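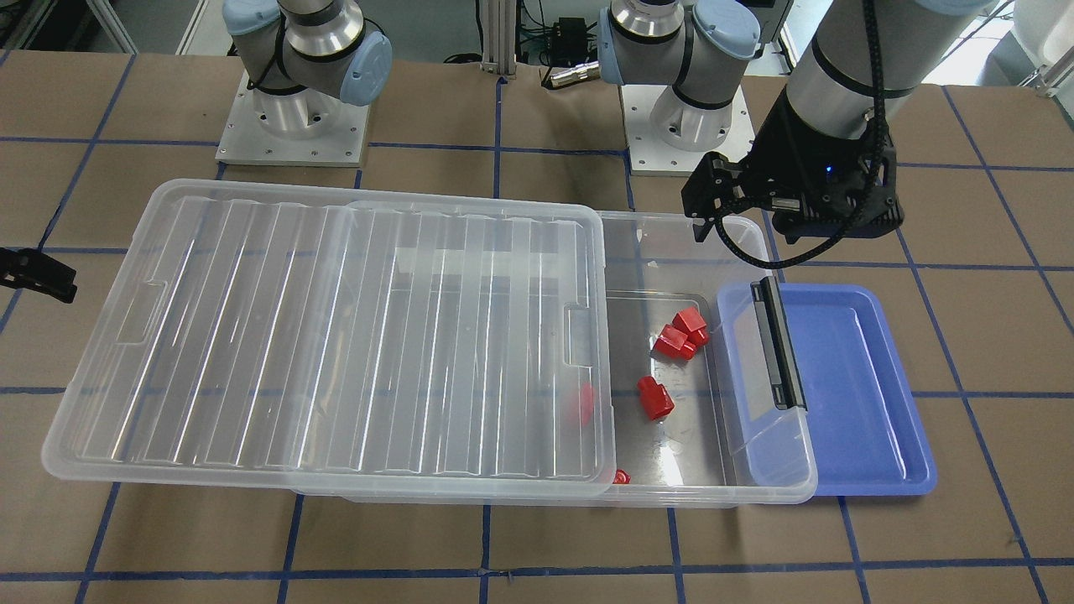
Two-arm cell with the clear bin, lid over the left part, blue tray on the right.

Planner keeps choosing grasps on parts that are under the clear lid

Posted by Keerthana Thampi, 2025-09-26

I'm working on the pick routine for a two-arm station at Nedville. The job is to take red plastic pieces out of a clear storage bin and put them in the blue tray. The lid stays on the bin and covers the left part of it, and the arm on the right does the picking through the open part. Left arm and right arm share one planning scene.

Perception is a plain color and depth pipeline. A segmenter finds red blobs in the color image, I take the depth inside each mask, and Memholm (our grasp planner) gets a small point cloud per part. It works well for anything in the open area. The trouble is with parts at the lid edge. They show up hazy through the plastic but still red enough for the segmenter, so they go in the candidate list with everything else. Memholm ranks them high because they sit apart from the cluster and look easy to reach. The arm then plans straight down onto the lid.

So far the force limit has stopped it every time. In my last batch of 50 pick attempts, 10 were aborted this way. The bin is in the planning scene as an open box with no lid. I tried adding the lid as a collision object from the CAD file, but the lid slides and the real edge is never where I put the object.

Things I have tried:
Raising the saturation threshold. This drops the hazy parts but also drops real parts in shadow near the bin wall.
Cropping the region of interest by hand. Fine until somebody moves the lid.
Averaging depth over more frames. The depth on the lid is still mostly holes, with a few patches that are reflections.

Is there a sensible way to detect the lid edge, or should I be doing this in the planner?

Berent_cells

Just take the lid off. Or spray it with something matte. Clear plastic and depth cameras don't mix and you will waste weeks on it. We had clear bins and swapped them for gray ones.

Kenneth Aitken

Taking the lid off is fine if the process allows it, but I assume it doesn't or you would have done it. I had nearly the same setup with clear covers and would split this into two parts.

First, find the lid from the color image and leave depth out of it. Your lid has long ribs and a handle recess molded into each short end. Those are good features. You know the lid's size and you know it slides along the bin, so once the bin is located you are solving for one number, the offset. Rectify the image to the bin's top plane, run an edge filter across the sliding direction, and match a template of the lid's outline and the recess at its left end. The recess near the open area is harder because you get whatever is in the bin showing through behind it. The left end hangs over the table, and the blue tape lines can pull an edge detector off, so mask out blue before you match. Tape is easy to segment.

Second, use the result in both places. Put the lid into the planning scene as a thin box at the measured offset, padded on the open side. Then filter grasp candidates before they are ranked. For each candidate, sweep the gripper's finger volume along the approach and reject it if it touches the padded lid. Don't rely on the motion planner alone for this. It will reject the plan, but only after it has used up its time budget, and then Memholm hands it the next bad candidate. Our cycle time was poor for a month because of that.

Two other things:

Your left arm has to come in past the latch at the right end of the bin. It stands upright above the rim, so if your model is a plain box the latch isn't in it. Add a small block there. The wrist may clear it on the way in and still hit it on the way to the tray, depending on how high you lift.

The floor of the bin is a flat metal sheet. If you fit that plane from the open area, you can throw out any part cloud that isn't sitting on it or on another part. Reflections off the lid usually come back at the wrong height, so this catches many of the false ones at no real cost.

Measure the lid offset again before every pick. It takes very little time, and the gripper can nudge the lid.

Keerthana Thampi

Thank you, that helped. I have the offset search running on saved images and it finds the lid in 68 of them. The misses were 2 images where the wrist was over the lid edge, so I now move the arm out of view before I take the picture. Masking the tape made the biggest difference - before that it kept locking onto the line beside the bin.

Candidate filtering is in but I only have it on the Iyamu simulator so far. I'll add the latch block before I run it on the real arm. For Berent_cells, the lid has to stay on, the bins arrive that way from the step before ours.

Kenneth Aitken

Moving the arm out first is what we do too. If that costs you too much time, keep the last good offset and only reuse it when the arm hasn't been near the lid. Watch the padding when you go to the real cell. I started with about the width of one finger and brought it down from there.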